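Village hall repainting: where we have got to

The main hall at Dunetby will close for decorating in December, once the last of the autumn bookings are out of the way. We expect it to be shut for 10 days. The small meeting room and the kitchen will stay open as normal, and you can reach both by the side door.

The walls were last painted before the new heating went in, and there are marks where the old radiators used to be. These will be filled and sanded first. We have set aside £2,000 for the work, which covers paint, filler, dust sheets and the hire of a scaffold tower. A further £500 is being kept back in case the plaster behind the stage needs more than patching.

We asked for views on colour in the last newsletter and had plenty of replies. Most people wanted something pale for the long walls. Opinion on the stage end was split between a dark shade and a strong red.

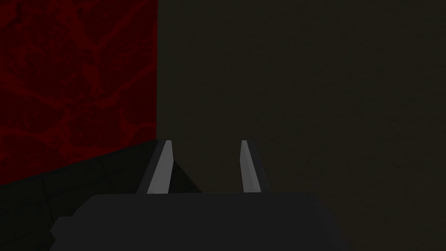 Veined dark red next to plain dark olive-brown or charcoal. Computer mock-up.

Slips for voting on the stage end are in the porch, next to the notice board. Please put them in the box by the end of the month. Regular groups who store chairs or equipment in the hall should move them to the back cupboard before the work starts. Anything labelled can stay there until we reopen.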